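Indadora Hand Gripper
Tools for recording demonstrations / Handheld

Price on request. Ships from Dilwood.

Let's get the promises out of the way. You have probably read that with a handheld gripper anyone can teach a robot anything in an afternoon. We sell one and we don't believe that. What you get from us is a two-finger gripper you hold in your hand, with a camera on it, and a way to save what the camera saw along with how far the fingers were open. The rest is your own patience.

The idea is simple enough. A person does a kitchen or bench job with the tool, many times over, and those recordings become examples for a learning system. You don't need an arm on the table while you record. You do need one later, and how well the examples carry over depends a lot on whether its fingers match the ones you recorded with. We sell the same finger set for arm mounting. Buy it or make your own, but don't record with one shape and run another and then write to us.

Clearing and sorting cutlery is the job most buyers try first, and it is harder than it looks. Thin metal lying flat on a table gives the pads very little to close on. Forks slide over knives. A wooden handle is much kinder. 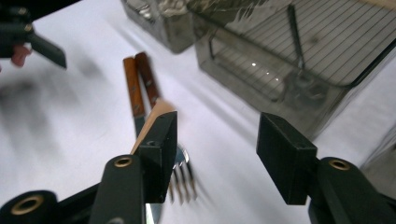 Maritza Mamani, who runs our test bench, throws out any recording where the person fumbled and then pretended they hadn't. She keeps the ones where they fumbled and recovered. We think she is right, although we have only our own bench to go by. If another seller shows you a chart on this, ask what table it was made on.

What's in the case
Hand gripper with two black fingers and pads
Camera and mount
5 pairs of spare pads
Charging cable
Printed setup card (the PDF is newer, use that)

Numbers we are willing to print
Recording time per charge: 90 minutes
Frames per second: 60
Warm-up before first recording: 5 minutes

The recording time was measured with the lamp off. Expect less in a cold room. We no longer list a figure for "demonstrations per hour" – the old one came from Lena Walczak folding the same towel, and she is faster than your staff will be.

Known complaints
The trigger is stiff for small hands. The camera loses track of where it is over plain white tabletops with nothing else on them, so leave some clutter in view. Smoky or clear plastic confuses depth software, ours included. Fast wrist turns blur.

Will it fit my software?
Recordings export to the Pronholm format and to plain video with a text file of finger positions. Olszewski import is in testing and has been since April. Please don't order on the strength of it.

Returns are accepted on unused pads and on grippers with the seal intact. Loan units go out in the order people ask.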